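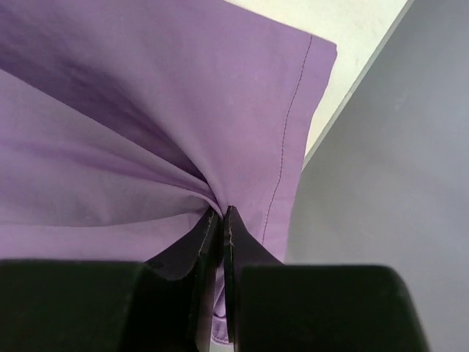
## Chapter 7: Drape, Crease, and Other Ways Cloth Ignores You

Every fabric has opinions. A designer can draw a skirt that falls in perfect columns, and the cloth will read the drawing, so to speak, and then do as it likes. The study of what it likes is called drape, and it is the part of textile science most often skipped by people who later have to explain a return rate. Pinch a lightweight woven cloth at a single point, as with the lavender-purple one that opens this chapter, and folds run outward from the pinch like a fan. Try the same thing with heavy canvas and you get a few stiff ridges and a sore thumb.

Two properties do most of the work. *Bending stiffness* is how hard a cloth resists being folded. *Shear stiffness* is how hard its crossing yarns resist being pushed out of square. Paper has plenty of both, so nobody wears it twice. A good dress fabric bends easily and shears easily, and can therefore curve in two directions at once – around a shoulder, say, or over a knee.

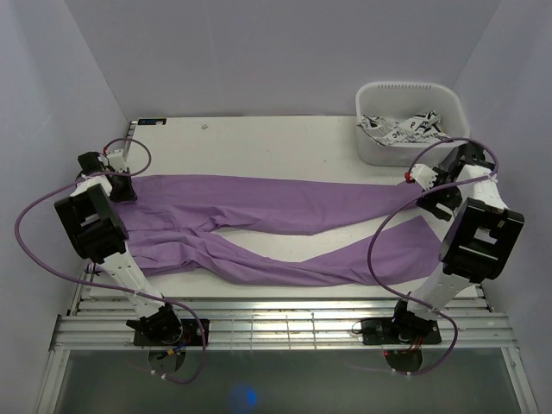

Creasing is a separate complaint. A fold becomes a crease when the fibers stay bent after the load is gone, and the usual test is blunt: fold a strip, put a weight on it, take the weight off, wait, and measure the angle it opens to. A strip that springs back flat scores 180 degrees. Linen does not.

Macarena Villalba, who ran the finishing room at the Quezada mill, kept 48 such strips pinned to a board behind her desk. Buyers who asked for "crisp but soft, and no ironing" were invited to choose one. Most went quiet and ordered a blend.

By the end of this chapter you should be able to:

- explain why bias-cut cloth hangs differently from cloth cut along the warp
- work out a drape coefficient from a traced shadow
- read a crease recovery report without taking the seller's word for it

We begin with the yarn, which is where most of the trouble starts.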